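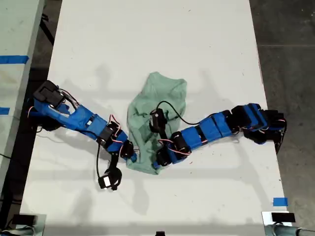

Can two small tabletop arms learn to flatten a crumpled T-shirt from a modest pile of recordings?

They can do it most of the time, if a good share of the recordings start from the moments where the arms got stuck. On my bench the current method, Gornar, flattened the shirt in 40 of 60 test starts after training on 181 recordings.

Timitz two-arm cloth bench

Page sections: What it is | The Gornar method | Results | In the box | Setting up | Care | Ordering

What it is

Hi, I'm Enda Mulligan, and Timitz is the bench I built for my own cloth experiments and now sell as a kit. It's a pair of small arms made of blue 3D-printed links and black servos, meant to face each other across a white tabletop, plus the software and the full set of recordings behind the numbers on this page. I wanted something a small lab or a stubborn person with a spare table could put together and then argue with me about the results (please do, I love those emails).

Cloth is a horrible thing to hand to a robot. A block has a place and an angle and you're more or less done. A shirt that's been dropped in a heap has sleeves hiding inside it, a hem that could be anywhere, and the two arms get in each other's way the minute they both want the same corner. My first year of trying was mostly me watching one arm hold a shirt down while the other one pulled on it.

So Timitz is aimed pretty squarely at that one job, flattening and then folding small cloths with two arms. You can use it for other stuff and people do. But the spacing, the reach, the table finish and the sample data were all picked with shirts and rags in mind, and I'd rather tell you that before you buy it for stacking cups.

The Gornar method

The usual way to teach arms like these is to drive them by hand through the whole job, start to finish, over and over, and then train a policy on all of it. That works fine for the easy part. The trouble is that I'm decent at driving the arms, so my recordings were full of nice clean starts and sensible grabs, and the policy had never seen the messes it makes on its own. It would twist the shirt into a rope, or get both wrists parked over the same bit of fabric, and then just sit there twitching.

Gornar is my way around that. You record a first batch of full runs by hand and train on those. Then you let the policy drive. When it gets stuck, you stop it, leave everything exactly as it lies – cloth, arms, the lot – and take over from there. That takeover gets saved as its own recording, which I call a rescue. Train again with the rescues mixed in.

People have been doing versions of this for a long time and I'm not claiming the idea. The parts that are mine are smaller and fussier:

The rescue stops early. You only drive until the cloth is in a state the policy has handled before, then you let go. I used to finish the whole fold in every rescue and the policy got worse at the fold, I think from seeing so many slightly tired endings.

Letting go of the cloth counts as a move. In my first batch I hardly ever opened a gripper and backed off, since I didn't need to. The rescues are packed with it, and the policy picks it up fast. If you only take one thing from this page, take that one.

Rescues get drawn more often in training. There's one setting for it in the config file. Leave it alone for your first round.

You don't reset between a stuck run and its rescue. Don't nudge the cloth. Don't tidy a cable either, tempting as it is, unless it's about to snag on something.

What counts as stuck? I call it when nothing useful has changed for a while and I'm getting annoyed. I know how that sounds. I tried an automatic check based on how much of the table the cloth covers, and it kept stopping runs that were in the middle of a perfectly good regrasp. The check is still in the software, switched off, if you want to have a go at it.

Results

All of the training set was recorded on my own bench in November, with me driving. There are 181 recordings in it, and 61 of those are rescues. The rest are ordinary full runs.

For testing I picked the shirt up by the middle, dropped it, and pressed start. No second drops, even when the first one landed badly. I did that for 60 starts with the Gornar policy and got the shirt flat, sleeves out, in 40 of them. The policy trained on the full runs alone, given the same number of starts, managed fewer than half. I kept the scoring dumb on purpose: flat or not flat when the time was up, judged from the overhead view.

Folding is a separate score and I'm not ready to put a number on it. Once the shirt is flat the fold usually goes fine. From a bad flatten it's a coin toss, and the way I was scoring it changed halfway through, so that data needs redoing.

The failures fall into a few kinds. The most common is a sleeve trapped underneath, where the shirt looks flat from above and the policy is happy and you lift the edge and there it is. Next is both arms reaching for the same fold and blocking each other. Then there are the cable ones, where a wrist lead drags over the cloth and moves it just enough to spoil a grab. I counted those as failures too, because they'll happen to you.

One thing I can't tell you is how well it carries over to other drivers. All of this is me. If you record your own set and get something very different, I'd like to hear about it, good or bad.

In the box

Two Timitz arms, assembled, with table clamps and the wiring already run along the outside of the links so you can get at it

Grippers and leads, fitted

A pair of hand controllers for driving the arms

Overhead camera and mount

Biler, the software for recording, training and playback (runs on Linux, needs a computer with a decent graphics card, which you supply)

The Ruppert cloth set, which is a bundle of small plain shirts and rags in mixed fabrics

My full recordings, rescues marked as rescues

The table isn't included. Matte white is what my data was recorded on and it's what I'd get. Shiny tops throw reflections into the camera and a dark one means you're starting your data from scratch.

Setting up

Clamp the arms to opposite long edges, facing in. The mounting drawing has the spacing and it does matter for using my recordings, so measure it. If you're only going to use your own data, put them where you like, but make sure each gripper can reach past the middle of the table. A shared patch in the center is where all the good stuff happens.

Put down bits of tape where the mounts go before you tighten anything. Arms creep. You'll come back on a Tuesday to find everything grabs a little short, and without the tape you'll spend the morning blaming the training.

Run the Biler calibration with the table clear, then drive each arm slowly through its full reach with a hand on the stop switch. Look at the leads while you're doing it. They need enough slack for the wrist to turn all the way around, and slack has to go somewhere, so check that it isn't going under the gripper.

After that, play back one of my recordings with no cloth down. If the arms meet in the middle without touching each other, you're good to start.

Care

The links are printed and they'll take a bump, though I wouldn't make a habit of it. Wrist screws work loose first, so check them weekly if you're recording every day. Servos get warm on long sessions. Give them a break when Biler tells you to, it's watching the temperature and it isn't being dramatic.

Wash the cloths now and then, but wash the whole set together. A freshly washed rag next to a limp old one behaves like a different object – handy if that's what you're studying, maddening if it isn't.

Spare links, grippers and leads are all sold separately, and the print files come with the kit if you'd sooner make your own. Any color is fine for training on your own data. Mine are blue, so stick with blue if you plan to mix in my recordings.

Ordering

Kits are built to order by me, so there's a wait, and I'll tell you how long before I take any money. Labs can order on a purchase order. If you already have arms from an earlier Timitz, you don't need new ones for Gornar: get the Biler update and the recordings, both free to existing owners, and write to me if the calibration complains about the older wrist.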